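Blog > Games > Playing now

7 min read

I finished Skosto on Friday, a bit after one in the morning, and I have been trying to work out since then whether I liked it. I think I did. It is a small game by two people, Shanti Grewal and Obadia Okoth, and you play a ferry clerk in a harbour town called Grustport. You sell tickets, check luggage and decide who gets on the last boat of the evening. There is a story under that, but it takes its time.

I bought it in August when it was on offer and then left it alone for a good while. The menu music put me off, if I'm being fair. It loops every few seconds and there is no slider for it, only on and off. I turned it off and never went back to check if it got better.

The first two hours are slow. You have one window, one stamp and a queue. Each passenger has a name, a destination and something they would prefer you didn't ask about. If you ask anyway the queue gets longer and the harbour master takes it out of your pay. By the third evening I had stopped asking anybody anything, and the game had clearly been waiting for that.

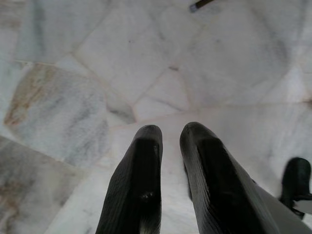 Do you need to have played Gridomby first?

Skosto stands on its own, and the only link I found is a newspaper on the counter in the second chapter with the old town's name on it. Gridomby was the same pair's first game and it was mostly sliding puzzles. If you bounced off that one you can still try this.

The part I want to write about is Pal. Pal is the dog who sleeps under your desk. You can feed him or not, and the game never tells you it matters. My friend Marloes Willems played it before I did and fed him every night. I forgot for most of a week, in-game, and the fourth chapter went quite differently for the two of us. She got a scene on the pier that I didn't know existed until she mentioned it. I got a locked door and a note.

I went back to an older save to see her version. It costs you a lot of repetition, as you can't skip dialogue you have already read, and the save points are only at the start of each evening. This is my main complaint. An evening takes twenty minutes or so and if you stamp one wrong ticket near the end you do the whole thing again. I did the storm evening four times. On the last go I wrote the passenger order on the back of an envelope, and then it was easy.

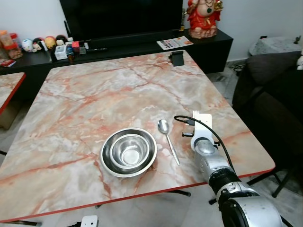
Steel bowls and a spoon on the marbled table.

The money side is better than I expected. You start with 2000 in the cash box and rent goes out whether you have had a good evening or a bad one. I finished with 2418, and Marloes finished with 1639 because she kept letting people through on half fares. Neither of us was punished for it in the end. The amount changes one line in the epilogue and which coat you are wearing, and I liked that it stopped there.

It runs fine on my old laptop apart from the crowd scenes, where the fan comes on and the text boxes lag behind the button presses. Turning off the rain fixed most of that. The town looks a bit bare without it. I had one crash, when I opened the ledger while a ferry was docking, and it happened again when I tried it on purpose, so don't do that.
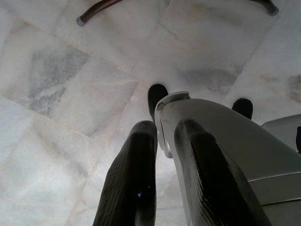 The other thing I'd change is the ledger itself. It fills up quickly, there is no search, and by chapter five you are meant to remember a surname from the first evening. I scrolled through every page looking for it and it was on a luggage tag instead. Sarita Yadav, who writes the puzzle column I usually read, said in hers that this was her favourite moment. I can see why she would say so, but it cost me most of an evening.

There are three endings as far as I know. I have seen two. The third needs you to refuse the last boat altogether, and I'm told you have to set that up early by keeping a ticket you would normally hand over. I have started again with that in mind and I'm feeding the dog this time.

I'll put up a separate post about the ticket codes once I've got them all written out. I have the blue ones done and half of the green.

14 shares
2 comments

Ladan Fallahi
You can skip read dialogue if you hold the stamp button down. It isn't in the controls menu. Took me until chapter three to find it.

Reply from the author
Thanks, I'll try it tonight. That would have saved me the storm.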